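How Does a Robot Know Where to Put Its Hands?

When you pick up a basket, you do not think much. Your eyes find it, your hands go there, and up it comes. A robot needs a program for every part of this. A program is a list of instructions that a computer follows.

At Skolgate, a workshop where people write programs for robots, the first part is called perception. It means making sense of what the cameras see. A camera gives the computer only a big grid of colored dots. The computer does not know which dots are floor and which are a thing lying on the floor. The program has to find the edges, where one thing stops and the next begins.

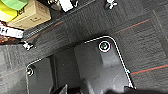

A view from near the robot's gripper. Can you find the thin white outline on the gray floor?

The second part is planning. Think of walking through a dark room at night. You choose a path before you move, so you will not hit your toe on a chair. The planner at Skolgate is called Horico. It tries 400 possible paths for the arms and throws away those that would bump into something. One time in February it threw away 276 of them, and then it picked the shortest path from the rest.

The third part is control. This program tells every motor how much to turn. Then it checks the result and corrects it, again and again. With two arms it is more difficult, because they must move together. If one arm is faster than the other, the basket will tip.
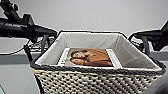

Two arms, one basket, and a magazine inside.

Ezequiel Salcedo writes the control program. He says that the hardest lesson for him was to make the robot slow. In his first version the arms moved too fast near the shelf – and he had to start again 19 times before he was satisfied.

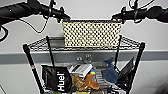
Slow also gives the cameras time to look again. Maybe the basket is a little more to the left than the planner believed. Then Horico makes a new plan, and the arms follow the new one.

Try it at home! Ask a friend to hold one side of a light, empty box while you hold the other. Close your eyes, both of you, and lift it without talking. Now do it again with your eyes open. Which time did the box stay more level?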